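Wandley Upholstery Extraction Cleaner
Section 3: Cleaning a fabric sofa

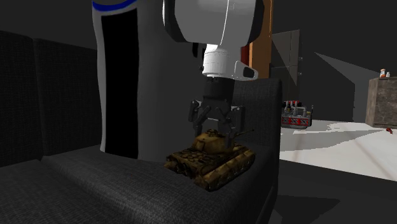 Read this section in full before filling the tank. It covers fixed and loose-cushion seating with a woven or flat fabric cover, and assumes that the machine has been assembled as set out in Section 2. Leather, suede and silk must not be cleaned with this machine. Dark covers, such as the dark grey fabric of the sofa shown at the head of this section, hide surface dust well, so the dry vacuum in 3.2 should be carried out in full even if the seat looks clean.

3.1 Checking the cover

1. Find the care label. It is usually under a seat cushion or on the underside of the base.
2. Check the cleaning code. W and WS covers may be cleaned with water-based solution. Covers marked S or X may not.
3. Choose a test patch at the back of the sofa, close to the floor.
4. Wet the patch with clean solution, press a white cloth on it and lift. If colour has passed to the cloth, stop.
5. Leave the patch until fully dry and inspect it in daylight for shrinkage, rings or a change in the pile.

Caution: The care label takes priority over this guide. Where no label can be found, consult the maker of the furniture.

3.2 Dry vacuuming

1. Fit the crevice tool to a dry vacuum cleaner. Do not use the extraction cleaner for this step.
2. Work along the seams, then the gap between the seat and the back.
3. Change to the upholstery head and go over the seat, arms and back in straight, overlapping passes.
4. Remove loose cushions and vacuum both faces. Do not remove zipped covers — they may shrink when cleaned apart from their filling.

3.3 Mixing the solution

1. Switch off the machine and unplug it.
2. Lift out the clean water tank and fill it to the line with warm water. Do not use boiling water.
3. Add 18 ml of Costigan fabric solution for every 1000 ml of water.
4. Close the cap and tilt the tank twice to mix. Do not shake it.
5. Refit the tank until the catch clicks.

Note: A stronger mix does not clean better. It leaves a residue which attracts soil.

3.4 Cleaning

1. Plug in the machine and switch on the pump. Wait until the motor note settles.
2. Hold the hand tool flat on the fabric. Squeeze the trigger and draw the tool towards you.
3. Release the trigger and repeat the same pass to recover the water.
4. Continue dry passes until no more water can be seen moving through the clear window of the tool.
5. Treat one cushion at a time, from seam to seam. Stopping in the middle of a panel can leave a tide mark.
6. Empty the dirty water tank when the float closes and the sound of the motor rises.

Caution: Do not make more than 3 wet passes over the same area. Excess water will reach the filling and may bring stains up from below.

3.5 Drying

Stand loose cushions on edge with air on both sides. Open a window or run a fan at low speed. Do not use a hair dryer or place cushions against a radiator. The sofa should not be sat on until the seams are dry to the touch, as they hold water longer than the flat areas.

3.6 Fault codes

If the display shows 2503, the pump has run without water. Switch off, refill the clean tank, check that the inlet filter is seated and restart. If the code returns, see Section 5.

Section revised 2024-01-22. Technical text: D. Cropper.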